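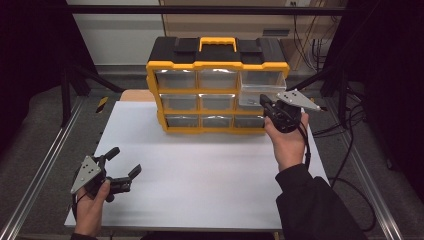

Llevo tres semanas intentando ordenar los papeles de casa y he llegado a la conclusión de que el papel se reproduce. Uno guarda la garantía de la tostadora en abril y en otoño hay cuatro garantías, dos de ellas de aparatos que no recuerda haber tenido. Mi sistema hasta ahora consistía en una carpeta azul que se llamaba «Importante» y otra, también azul, que no se llamaba nada y donde estaba todo lo importante. Envidio a la gente que guarda las cosas en un organizador de cajoncitos transparentes, nueve y a la vista, con su asa amarilla para llevárselo de paseo. Ahí uno sabe lo que tiene. Y aun así siempre hay uno que se queda abierto, el de arriba a la derecha, y yo me reconozco bastante en ese cajón.

El detonante fue una carta de Gatelel, la compañía que me da internet cuando no hace viento. Me reclamaban 39 euros por un router que, según ellos, no había devuelto. Yo estaba seguro de haberlo devuelto. Me acordaba hasta del mostrador, de la cola y de un señor delante de mí que quería enviar una lámpara sin caja. Lo que no tenía era el resguardo, y en este país una persona sin resguardo es poco más que un rumor.

Así que vacié las dos carpetas azules encima de la mesa del comedor. Luego vacié el cajón de la entrada, el de las pilas, y por último una bolsa de tela de Britdale que cuelga detrás de la puerta y en la que no se miraba desde la mudanza. A las once de la noche la mesa había dejado de existir.

Encontré cosas, eso sí. Las instrucciones de una lámpara de pie en finés, sin lámpara. Un vale de descuento de Andreadis, la cafetería de la esquina, que caducó cuando todavía era una mercería (no me lo explico, y en la cafetería tampoco). Los análisis de sangre de un gato que vive ahora con otra familia. Una multa pagada, la misma multa sin pagar y una carta felicitándome por el pronto pago. Y un folio doblado en cuatro que decía, con mi letra: «Esto NO tirarlo». Por detrás, en blanco. Lo he guardado, claro. A ver quién se atreve.

El resguardo no apareció.

Al día siguiente me leí varios artículos sobre archivo doméstico, un género literario que desconocía y que tiene la moral de un convento. Todos recomiendan tocar cada papel una sola vez. Lo coges, decides y lo sueltas. Yo lo cojo, lo leo, me acuerdo de aquel verano, busco en el móvil si aún existe el restaurante y lo dejo en un montón nuevo. Los artículos no contemplan el montón nuevo. También dicen que las facturas de la luz no hace falta guardarlas para siempre, y eso me dejó un poco triste, porque tengo una colección preciosa.

Probé después con Trora, una aplicación que promete digitalizarte la vida. Haces una foto al documento y ella lo clasifica sola. Le enseñé el contrato del alquiler y lo archivó en «Recetas». Le enseñé una receta de croquetas de mi tía y me avisó de que vencía en 3 días. Después de unos cuarenta papeles había creado una categoría llamada «Otros» y otra llamada «Otros (varios)», con lo que había reproducido mis dos carpetas azules pagando una suscripción.

Al final he hecho lo que hacía mi madre, que nunca leyó un artículo al respecto: una caja de zapatos por año, y dentro, lo que caiga. Cuando la caja no cierra, se tira lo que da vergüenza. La de este año ya va por la mitad y no sé si es buena señal. En la tapa he escrito el año con rotulador gordo, y me he sentido un adulto durante toda una tarde.

En cuanto a los 39 euros, llamé a Gatelel dispuesto a pelear. Tenía preparado un discurso con su principio, su parte emotiva y una mención a la oficina del consumidor. La chica me pidió el número de serie, tecleó un rato y me dijo que el router constaba como entregado desde hacía meses, que no hiciera caso de la carta. Le pregunté si podían mandarme algo por escrito que lo confirmara. Me dijo que por supuesto, que me llegaría por correo ordinario.

Llegó ayer. Lo dejé en la mesa de la cocina para meterlo luego en la caja, y esta mañana ya no estaba. He mirado en la bolsa de tela, en el cajón de las pilas y debajo de la nevera. Me falta el coche.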